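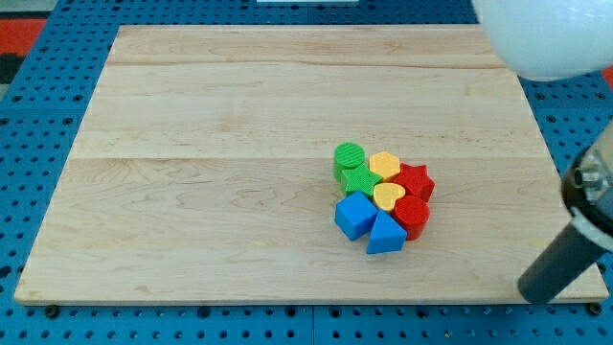
Shape blocks on a wooden board.

Section 4. Setting Up and Using the Katavberg Nail Lamp

Applies to the Katavberg 190 table lamp with the removable base tray. If you have the folding model, see the booklet that came with it.

Before you start

Check that you have the lamp, the base tray, the power adapter and the cleaning cloth. The adapter is packed in the side pocket of the box and is easy to miss. Use only the adapter supplied.

The lamp works with gel polish, gel base coats and gel top coats marked for LED curing. It does not dry regular nail polish.

CAUTION: Do not use the lamp if you take medicine that makes your skin sensitive to light, or if you have had a reaction to gel products before. Ask your doctor first.

4.1 Placing the lamp

1. Choose a flat, dry surface at least 7 inches from the edge of a sink or basin.
2. Slide the base tray into the grooves on the underside of the lamp until it clicks on both sides.
3. Peel the clear film off the tray. The film is only for shipping and will wrinkle if it is left on.
4. Push the round end of the adapter cord into the socket at the back of the lamp, then plug the adapter into the wall.
5. Press the power button once. The display shows two dashes.

NOTE: If the display stays blank, pull the cord out of the back of the lamp and push it in again firmly. The socket is stiff on a new unit.

4.2 Choosing a time

The three buttons on top set the curing time.

Button 1: 30 seconds. Base coat and thin color.
Button 2: 60 seconds. Color and top coat.
Button 3: Low heat, 99 seconds. Builder gel and thick coats.

The sensor turns the light on when a hand goes in and off when it comes out. To run the lamp without a preset, put your hand in without pressing a time button. The display counts up and the lamp shuts off at 120 seconds.

4.3 Curing a set

1. Wash and dry your hands. Push back the cuticles, file the nails to shape and lightly buff the surface.
2. Wipe each nail with a lint-free pad and nail cleanser. Do not touch the nails afterward.
3. Brush on a thin base coat and cap the free edge. Keep the gel off the skin. If some gets on the skin, remove it with a wooden stick before curing.
4. Press button 1 and put four fingers in, flat on the tray. Leave the thumb out.
5. Do the thumb separately, with the nail facing straight up.
6. Apply the first coat of color and cure with button 2. Repeat for the second coat. Dark shades may need a third thin coat.
7. Apply top coat and cure with button 2.
8. If your top coat leaves a sticky layer, wait one minute and wipe it off with cleanser. No-wipe top coats skip this step.

CAUTION: You may feel warmth during curing. If it becomes uncomfortable, take your hand out at once, wait a few seconds and use button 3. Thick coats get hotter than thin ones.

NOTE: Gel that wrinkles or stays soft underneath was applied too thick. Remove it and start again. Extra time in the lamp will not fix it.

4.4 For toes

Remove the base tray by pressing both side tabs and pulling it toward you. Set the lamp over the foot on a towel. The times are the same as for fingers.

4.5 Cleaning and storage

1. Unplug the lamp and let it cool.
2. Wipe the tray and the inside walls with the cloth, slightly dampened with rubbing alcohol. Do not spray anything into the lamp.
3. Do not use acetone. It clouds the plastic and the damage is not covered.
4. Store gel bottles away from the lamp with the caps closed and the necks wiped clean.

Spare trays are sold singly under part number 1050. The Girkside tray looks similar but has narrower tabs and does not lock into this lamp.

Guide revised 31 August 2022. Section 5 covers removing gel polish.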